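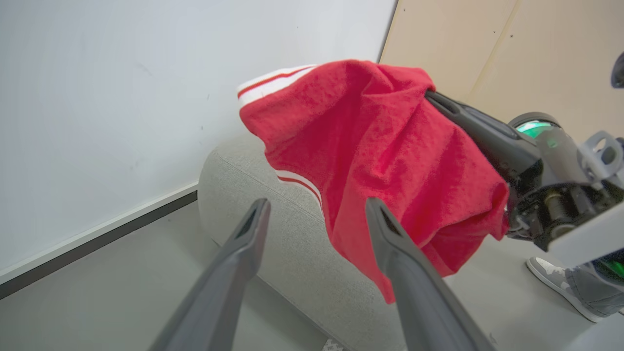
Red cloth, green lights, open fingers.

Home | Stories | Archive | Submit | About

The Red One

The first thing Tridlow taught me is that you don't talk to the machine while it's folding. It can't hear you, there's no microphone on it anywhere, but people talk to it anyway and then they lean in, and leaning in is how you get a finger pinched. So there was a rule, and the rule was on a card by the door, and I broke it every single day I worked there.

I was the evening operator on a folding cell. Two arms, one soft gray seat, and a bin of clothes that somebody upstairs bought by the pound. The arms were Trunards, which were fine, and the software was called Farura, which was fine most of the time. My job was to stand nearby with the stop button clipped to my belt and write down anything weird. I'm good at weird! I filled a whole notebook in my first month.

The red thing was my favorite. I never did figure out if it was a towel or a piece of clothing. It was fuzzy all over with white striped trim, and it went into a knot if you looked at it wrong. Farura hated it. Shirts it could do, pillowcases it could do half asleep, but the red one would come out of the bin and both arms would slow down like they were walking into a cold lake.

Okay, so the night it happened. We were at fold 1,503 for the week (the counter was on a big screen, you couldn't not know) and I had eight left before I could go home and eat cereal. The right arm picked up the red one by a corner and lifted it over the seat. Green ring lit up at the joint, all good. The left hand came up underneath with its fingers wide open, ready to take the other side. I remember thinking how polite it looked.

Then it just stayed there.

Now, a pause is normal. Farura pauses when it can't decide where the edge is. You give it 25 seconds and it either goes for it or it gives up and beeps. I counted in my head, because I'm that kind of person, and I got to 25, and there was no beep, and the green ring was still green, and the red thing was hanging there over the seat with its one pointy corner down.

I said, "Come on, sweetheart." That was me breaking the rule.

What I should have done was hit the button and then walk over. What I did was walk over. The cloth had wrapped itself over the right gripper and I thought, well, it's snagged, I'll just give it a little tug. I've done it a hundred times with my own dryer. I got hold of the loose part and pulled.

You have to understand that the arm thought it was holding still. It had been thinking that for the whole 25 seconds, very hard, and when I pulled it the wrong way it pulled back the right way, and then the left one woke up and finally did the grab it had been planning. It closed on my sleeve. A good thick sweatshirt sleeve, thank goodness, and it got cloth and only cloth. Then it started to fold me.

I mean that! It went right into the next step. Lift, bring across, lay flat. It took my arm over to the seat very gently and set it down, and the other one came around to smooth out the wrinkles, and I was bent over that gray cushion with my cheek in the red fuzz, slapping at my belt with my free hand and hitting my keys, my phone, my keys again. I found the button on what felt like the fourth birthday I'd had in there.

Everything went slack. The counter on the screen went up to 1,504. It counted me.

I sat on the floor for a while. Then I wrote it all up, September 2, 2020, three pages, and I put in the part about the sweetheart because I figured they'd have the timing off the logs and wonder what I was doing.

The folks from Sopacua came out to look, since they'd put the cell together. They found that the gripper lost track of the cloth and never told the part that beeps. Nineteen lines of code, one of them wrong. They also moved the stop button onto a post, and they put in a light curtain, so now if you so much as reach over the seat the whole thing dies. I set it off constantly. I set it off with my lunch.

They wanted to throw the red one out, but I asked for it, and in October somebody left it on my chair in a plastic bag. I took it home and washed it. I still can't fold it either. It's in the drawer in a ball, with the striped part sticking out.

Comments

mothlamp: "It counted me" got me. I read that line out loud to my wife and she made me start over from the top.

dryersheet44: I work around arms a lot bigger than these and we had the same thing happen with a shop rag. Please hit the stop first, everybody. Good story though.

pinecone_r: So is it a towel or not??

oldnorthroad: Liked this more than the last one. The Sopacua part goes by pretty fast, I would have read another page of them arguing over that beep.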